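# Tabletop demonstrations: questions we keep getting

Maintained by Iulian Grecu for the Lindley bench. If you've just joined from the Ellau side, read this before you record anything, and before you believe anything on the project slides.

### How many demonstrations do we have?

991 recorded, 827 kept. The slides say "nearly a thousand," and I wish they didn't. A policy learns from what we kept.

### Why were the others thrown out?

Mostly because the operator hesitated, dropped the object, or finished the task in a way the instruction didn't ask for. I'm not convinced all of them deserved it. A fumble followed by a clean recovery may be worth more than another perfect pick, and at present we have very few recoveries in the set. Please flag them and leave the deleting to me.

### Isn't toy food too easy?

Probably, yes. The usual defense is that it's light, it doesn't spoil, and everyone knows what to call it. Fine. But a toy strawberry doesn't bruise, and a toy ketchup bottle won't squirt on anyone if you squeeze it too hard. Whatever the model picks up about grip force here, I wouldn't trust it in a kitchen.
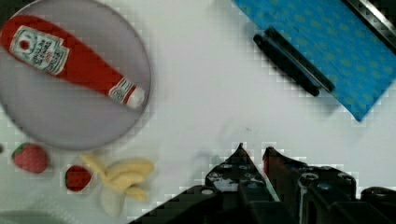 The same goes for the table. White tops are kind to a wrist camera, and a policy trained on one may be learning "the thing that isn't white" instead of "the bananas." Until somebody runs the same tasks on a patterned surface, I'd treat every result as a result about white tables.

### Do I need to clear the table between takes?

No. Move things, and leave in the stuff that has nothing to do with the task. Pens, cloths, extra dishes, all welcome. Real tables have junk on them. Do change the layout, though. In August I found 87 takes in a row with the plate in the same spot, and those count as one idea repeated 87 times.

### What do I write for the instruction?

What you'd say to a person. "Put the ketchup on the plate" is good. If there are two strawberries out, say which one you mean, or the label is useless.

### The Maruyama demo worked every time. Doesn't that settle it?

It ran 7 times, on a layout very close to the training data. I was in the room and it looked great. Ask me again once it's been tried at Brillurthorpe, with their lighting and their table.

### Will more data fix it?

Some of it. More of the same, I doubt it.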